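Automation in the Dish Room at Rotcombe: Effects on Daily Work

Student project report, Work and Technology course
Submitted in December

1. Purpose of the project

The dining hall at Rotcombe serves lunch and dinner to residents and day visitors. Its dish room is run by a small crew, and last year management began trying out robot arms for part of the job. Our project looked at what changes for the crew when a machine takes over some of the handling. We did not set out to test the equipment, and we have no opinion on which supplier is best.

We had three questions. Which tasks does the machine take? Which tasks are left, and are they better or worse than before? Who decides how the work is divided?

2. Method

We visited the dish room on 4 occasions, always during the lunch shift, and sat in on one Friday planning meeting. We interviewed the shift lead, Fatima Edet, and the technician who maintains the arms, Kazuhiro Sakamoto. We also spoke informally with other workers, who asked not to be named. The shift logs gave us the number of plates handled and the number of times a person had to step in.

The main weakness of our method is that we were only there at lunch. Workers told us dinner is slower and the plates are dirtier. We cannot say whether our findings hold for that shift.

3. The work before

Washed dishes used to be racked, dried, and stacked by hand. One person stood at the rack for the whole shift. Edet described it as the job that new people were given and that everyone else tried to get out of. The usual complaints were sore wrists and a stiff neck. The position also had one advantage, and several people brought it up without being asked: it was next to the serving window, so whoever stood there could talk to the cooks.

4. The work now

The arms work in pairs at a small station called Rudine, after the supplier's name for the layout. Each station has a table with a wire rack and the two arms mounted along the front. The arms move plates between the rack and a stack. Cups and mugs are still the job of the crew, although they often share the rack with the plates.
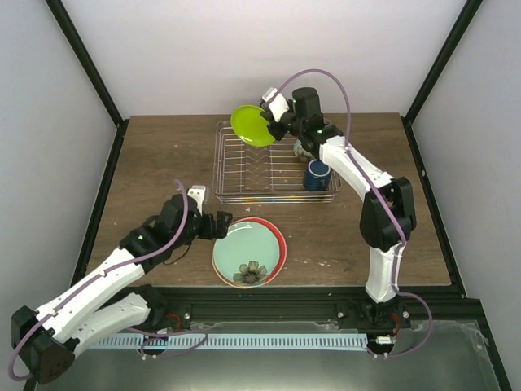 Photo: project group, Rotcombe dish room. Right arm holding a green plate over the rack, left arm at the stack.

The stations do not run on their own. A worker brings the dishes, checks them, takes away full stacks, and clears stops. A stop is any time the arms halt and wait for a person. In the logs for our visits we found 1510 plates handled and 252 stops, or one stop for every six plates. Most were cleared with a button press. The rest meant moving a plate by hand, and the logs do not separate the two kinds.

Sakamoto said that plates held by the edge are the hard part, especially when they are shiny or when two are stuck together. He adjusts the settings each week using notes the crew leaves on a clipboard. Before the clipboard, he worked only from the error log, and he said the notes tell him more.

5. What changed for the crew

Physical strain. Everyone we spoke to said their wrists felt better. This is self-reported, and the company keeps no record we could compare it with.

Interruptions. The old job was dull but steady. Now a worker watches 2 stations and does other tasks in between, such as wiping trays and refilling detergent. Several people said they never finish anything before a station calls them back. One said she goes home less sore and more tired.

Skills. Workers have learned to read the status screen and restart an arm. None of this appears in their job descriptions, and the pay grade is the same as before. Edet has raised it with management and had not received an answer when we finished.

Contact with others. The stations stand along the far wall, away from the serving window. People miss the talk with the cooks. Management had not thought of this when the layout was drawn.

Staffing. No one was let go. One position was left open after a worker moved away, and the crew expects it to stay open.

6. Comparison with another site

We read a short internal report from Somik, a canteen owned by the same company, which uses an older system called Tijani. There the crew helped choose where the equipment went, and complaints about interruptions were fewer. Somik is also a smaller kitchen, so we would not put too much weight on the difference.

7. Recommendations

Add restarting and checking the arms to the job description and review the pay grade.
Rotate the station job every two hours.
Record button-press stops and hand-cleared stops separately.
Ask the crew before moving or adding a station.
Repeat the interviews on the dinner shift.

8. Division of work in the group

Interviews and notes were shared by all members. The log figures were entered by one member and checked by another. Our interview questions are in Appendix A and the log summary is in Appendix B.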